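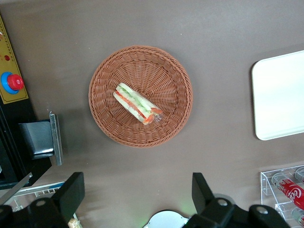
Wrist view over the basket, with the sandwich lying on a diagonal and the tray off to the right.

How to Set Up a Sandwich Pick with the Kovero Wrist Kit

Posted in January by the Flurkbridge bench blog

I've had the Kovero wrist kit on our arm for a few weeks now, and I keep finding excuses to go back and play with it! The kit is a small camera, a mounting plate, a pair of flat-tipped fingers and the Nurkier software that ties them together. You teach a pick by drawing on the camera view, and then you nudge the arm until you like the result. This page covers my favorite job so far, lifting a wrapped sandwich out of a wicker basket and setting it on a tray.

You'll need the kit already bolted on and talking to your arm, a shallow basket, a tray and a sandwich in clear film. Buy a real sandwich. I tried a foam block first and everything I learned from it was wrong.

Step 1. Lay out the table

Put the basket where the wrist can get straight above it, and leave a strip of bare table between the basket and the tray. Nurkier finds objects by their outlines, and two rims that touch get read as one big lumpy thing. A matte table is great for this (mine is a dull brown-gray, very boring, very good).

Other stuff can stay out. I like to leave the drinks rack near the tray because I want the pick to work on a table that looks like a lunch counter. Just draw a keep-out box over it in the Zones tab. Clear acrylic is hard for the software to see, so make the box bigger than you think it should be.

Step 2. Set the viewing height

Jog the wrist until the whole basket rim is in view, then press Save View. Check that you can see both fingertips at the bottom of the picture too. The software uses them as its ruler, and if one is missing it will let you carry on without a warning, then miss to one side every single time. I lost an evening to that.

Step 3. Mark the basket and the food

Draw a circle on the rim and label it Container. Then draw a box around the sandwich and turn the box until it runs the same way as the bread. Don't include the twisted tail of film at the end! I did at first, and the software took the middle of bread plus tail as the middle of the sandwich, so it was gripping too close to one end.

Plastic film throws little white highlights. If the outline flickers, turn Glare Filter up to 40. Higher than that and it starts to eat the pale bread.

Step 4. Choose the grip

Pick Across, so the fingers close on the two long sides. Set the opening a little wider than the sandwich and the force to 13 on the kit's own scale. Bread squashes long before it slips, so start low and go up one at a time. Mine likes 13. A crusty roll would take more.

Now set Floor Gap to 5 mm. A woven base has bumps, and the fingertips will catch on a strand if you let them go all the way down.

Step 5. Do a slow run

Drop the speed to 60 percent or less and keep a hand by the emergency stop. Watch the fingers as they pass the rim. If they're going to brush it, shift the basket and save the view again before you try anything clever with the path.

For the place move, tap the middle of the tray and set Release to Gentle. Gentle opens the fingers slowly so the film can peel away from them. It's my favorite setting in the whole program.

Step 6. Mix it up

Turn the sandwich to a new angle and run it again, then slide it closer to the wall of the basket. Close to the wall is where the kit struggles, since there's little room for the outer finger. Tick Nudge First and it will push the food toward the center before gripping. It's slow, but I love watching it!

What I'd change

The mounting screws are tiny and the tool in the box is soft, so use your own. The manual also skips Zones completely. I used the older Xavier kit before this one and its manual was much better, though teaching a pick on it took me far longer.

Comments

benchrat: Does Across work on wraps? Mine roll when the first finger touches.
Reply from the author: Try a slower close and a smaller opening. Burritos gave me the same trouble.

lowtide: The note about the fingertips fixed my sideways miss. Thank you!!

papercrane: Any luck with paper wrapping? The outline wanders all over the place on mine.

Related posts

Fitting the Kovero camera plate
Nurkier Zones, the missing manual page
Moving saved picks over from a Xavier kit
Picking soda cans from a sloped rack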